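Kitchen and floor walk-through, Dravero
August
By Hüsnü Sönmez

Pre-service check, started 8 am, done before the lunch bookings came in. Same sheet as last time, comments under each line. OK = fine, ACT = needs doing, N/A = not looked at or not there. Anything marked ACT needs initials by close.

DELIVERIES AND DRY STORE

Goods-in log filled out: OK. Two drivers' signatures hard to read, print names next time.
Flour, rice, lentils off the floor: OK.
Lids on bins: ACT. Sugar bin lid cracked down one side. Replace, don't tape.
Open packets dated: ACT. Semolina no date, bulgur no date. Sumac fine.
Pest points: OK. No droppings, bait boxes closed. Gap under the alley door bigger than I'd like, brush strip is worn down. Put it on the Soylu list with the other door stuff.
Allergen matrix matches current menu: ACT. New walnut and pepper dip is on the menu and not on the matrix. Fix today, before anyone orders it. Sesame column needs redoing for the flatbreads too.

WALK-IN AND FRIDGES

Walk-in temp: OK, 2 C on the display, probe agreed.
Under-counter by the grill: ACT. 8 C at the top shelf, door had been open for prep. Recheck in an hour. If it's still up, move the lamb to the walk-in and call Nunis.
Raw below cooked: OK everywhere except the small fridge, chicken marinade was next to the yogurt. Moved it while I was there.
Door seals: small fridge seal split at bottom corner. ACT.
Labels: mostly good. "Tues sauce" is not a label. What sauce, what date, who made it.
Freezer: iced up at the back, defrost this week. Nothing out of date that I could find.

COOK LINE

Probe calibrated: OK, ice water and boiling both done.
Wipes by the probe: ACT. Empty tub.
Grill canopy filters: greasy. They are meant to go through the dishwasher nightly and I dont think they are. ACT.
Fire blanket: on hook, OK.
Extinguishers: tags in date. The one by the pass had a stack of trays in front of it. Moved. Keep it clear please, I wrote this last time.
Gas shutoff: reachable, label faded. New label.
Fryer oil: fine. Drain bucket has no lid.
Knives: OK. Mag strip wiped down.
Boards: green one is scored deep, throw it out. Others OK.

HAND WASH AND STAFF

Hot water at both sinks: OK.
Soap: OK. Paper towels: ACT at the back sink, dispenser jammed.
First aid box: short on blue bandages, no burn gel. ACT.
Sickness log: up to date.
Food safety training: 13 on the rota, all certificates in the folder except the two new starters. Booked through Ideo, get the confirmation printed.
Uniforms and laundry: clean items must stay seperate from used ones, own bag, own shelf. Personal clothes in lockers, not in dry store, not on the back of the office chair. Aprons off before the bathroom.

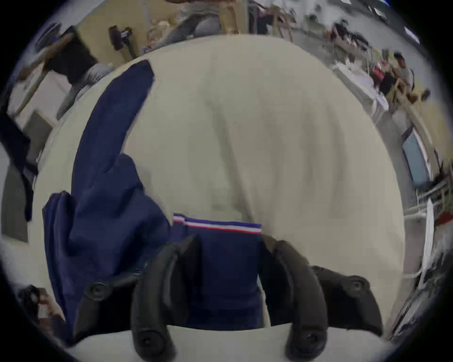 Navy top, striped ribbed trim, on cream fabric.

Spare aprons: not enough for a Saturday-size crew. Order more. Bib ones, the waist ones are no good on the grill.
Shoes: one pair with no grip left, spoke to him, he's getting new ones.
Jewelry: OK, plain bands only.

DINING ROOM

Exits clear: ACT. High chair parked by the side exit. Find it another home.
Emergency lights: tested, all on. Log signed.
Floor: tile by table 8 rocks when you step on it. Someone carrying soup is going to find it. ACT, top of the list.
Chairs: one loose back leg near the window, pulled out of use.
Candle holders: glass ones OK. No tealights on the paper menus side.
Bread baskets: liners changed between tables, watched it happen twice, good.
Menus: sticky. Wipe or reprint. Allergy note at the bottom is too small, make it bigger on the next run.
Restrooms: OK. Hook missing on second door.

BAR

Ice scoop stored in the ice. ACT. Holder is right there on the wall.
Glasswasher temp: OK.
Cracked glasses: found one, binned.
Beer line cleaning: log up to date.
Milk for coffee: in date, out on the counter. Back in the fridge between orders.

TO BUY / COST

Fridge seal, brush strip, sugar bin, green board, burn gel, bandages, probe wipes, aprons. Limit is 700 for the lot without asking. Seal and brush strip first, aprons can wait a week if it runs over. Tile is a separate job, dont put it in this.

COMMENTS

Better than last month overall. Walk-in is the tidiest I've seen it. Weak spots are labels and stuff left in front of other stuff. Line crew were good about being interrupted. Recheck on the grill fridge: 2 C with the door shut, so it's the prep habit and that seal can go in on its own schedule. Still log it morning and night.

Next check covers the cellar and the outside bins, ran out of time for both. Keys for the cellar to be left at the pass.

H.S.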